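3.2 Collection in occupied premises

Demonstrations were gathered with paired hand-held grippers, one in each hand, each fitted with blue finger pads and a camera facing along the fingers. The set comprises 1,852 demonstrations from 6 sites. The Vandley site is a small treatment room with beds, wall shelving and a supply trolley, and was recorded during opening hours in August. Furniture was left where the staff had it. Operators were asked to vary their standing position between takes but were given no script for the order of sub-tasks. 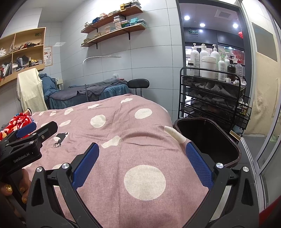 Bedding proved the most expensive category to label. A cover can be gripped almost anywhere along its surface, and two annotators seldom chose the same contact point. We therefore dropped point labels for fabric and kept only the time of finger closure and the jaw width at closure. Takes shorter than 50 frames were discarded, as were those in which the pose track was lost – most often when the cameras faced glass. Lingyun Jiang reviewed the remaining takes by hand.

Waste bins were treated as a separate target class. The rim gives a stable edge for pose estimation, while the contents differ from one visit to the next and sit against a dark interior (Figure 4). We collected 100 bin takes at Vandley and held out the Clemen takes for testing.

Figure 4. Gripper view over an open bin at Vandley, with wrappers and other packaging inside. Pink spotted fabric lies to the left of the rim and below it.
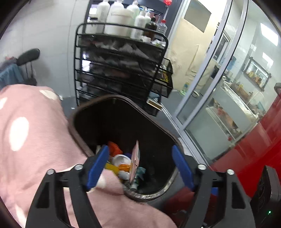 3.3 Time alignment of the two grippers

Each gripper keeps its own clock. Offsets were estimated at the start of every take and again at the end, and the drift between them was taken as linear.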